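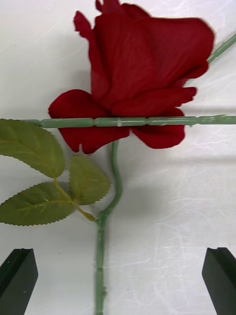
Rules for Robots That Share a Room With You
By Veronika Koller

Do robots have rules? Yes, they do, and quite many of them! People write the rules before the robot is allowed to move. In our workshop in Clekside, we have a list with 16 rules on the wall. I will tell you the ones that I find most important.

Rule one: know where the stop button is.
Every robot must have a big button which stops it at once. You must be able to reach it without stretching over the robot. Each morning, before the work begins, a grown-up presses the button to check it. My colleague Ward Hendriks has done this so often that he does it also with the coffee machine.

Rule two: go slowly near people.
A robot arm can be very fast. When a person is close, it has to slow down or stand still. Perhaps you have the same rule at your school – no running in the corridor.

Rule three: hold things gently.
A gripper is a robot's hand. Ours has two fingers which open wide and then close around a thing. How strongly may they press? A metal bolt can take a lot, but a flower stem can bend or break. So we practice with artificial roses. A cloth rose has petals, leaves and a long thin stem, and the fingers have to take it by the stem and leave the petals alone. It is harder when another stem lies across the flower. Then the robot must choose a good place, or it must wait and ask for help.

Rule four: keep your own fingers away.
The space between two gripper fingers is called a pinch point. Never put your hand in it, even when the robot is standing still. It could be waiting for its next step.

Rule five: write it down.
If something goes wrong, we write it in the robot's logbook, also the small things. Another person can then read it and repair the problem.

Words to remember
Gripper: the part of a robot that takes hold of things.
Pinch point: a place where fingers can get squeezed.
Logbook: a diary for a machine.

Try it at home
Pick up a grape with two spoons. Can you carry it to a plate without squashing it? Now write one rule for the next person who tries.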